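4.2 Building the arm in a shared workshop

We built Drimitz on a bench at Hativano, the workshop Jui-lin Pan and I have been members of for years, and I want to describe that part properly, since most papers I read skip from "we assembled the hardware" straight to the results table. Our assembly went on for most of November, usually after 7 p.m., when the big saws were quiet enough that we could hear a motor complaining.

The arm itself is a six-joint kit that we changed more than we meant to. I reprinted the shoulder bracket twice (the first one flexed, the second one was strong but blocked the cable). Jui-lin rewired the whole thing so that the camera lead no longer ran past the motor lines, and that alone got rid of most of the dropped frames we had been blaming on our software for a week! The camera sits at the wrist and looks down between the fingers, so whatever the fingers are about to close on should be in view. We have no overhead camera. I wanted one, but the beam above our bench belongs to the hoist.

For the task we kept things very plain: one small block, a white tabletop, pick it up and put it down somewhere else. Figure 3 is a single wrist view from the approach part of that task, with the fingers open and the block still ahead of them. I gathered 953 demonstrations by hand using a second, smaller arm as the leader, and Yi-chun Lo gathered a further 415, for 1368 in all. She is much smoother at it than I am, and you can tell our recordings apart just from the joint traces.

Blur gave us more trouble than anything else. The wrist camera runs at 30 frames per second, and under the workshop lights its automatic exposure stays long, so any quick sideways move softens the picture. The block can smear into the tabletop on one side while the fingers, which travel with the camera, stay fairly crisp. My first thought was to throw those frames out. Upendo Kirui talked me out of it, pointing out that the arm would meet the same blur every time it ran on its own, and she was right: the policy trained on the cleaned set hesitated whenever the view went soft, and then often closed its fingers short of the block.
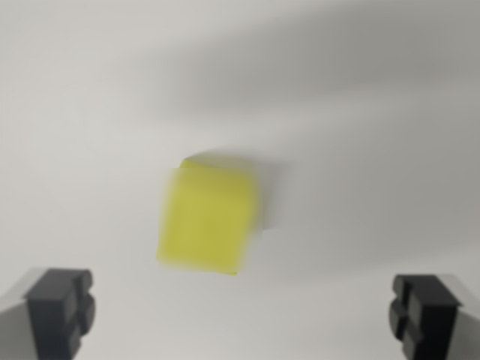

Figure 3. Wrist camera view during an approach. The yellow block and its shadow are blurred; the open fingers at the bottom are sharper.

Shadows were the other headache. Our bench has a lamp at one end and a window at the other, so the shading on the table changed between the afternoon sessions and the evening ones. We tried a diffuser made from a shower curtain, which helped a bit, and then Ka-ming Yu suggested we just record at both times of day and let the training sort it out. We did that for 18 sessions. I'd do it the same way again, although I would write down the lamp position next time, as we had to guess it for the early recordings.

The fingers are still the stock ones. I had a softer pair half designed, with rubber pads, but they would have changed the view from the wrist and made the older demonstrations much less useful, so they are sitting in a drawer until we start the next round of recording.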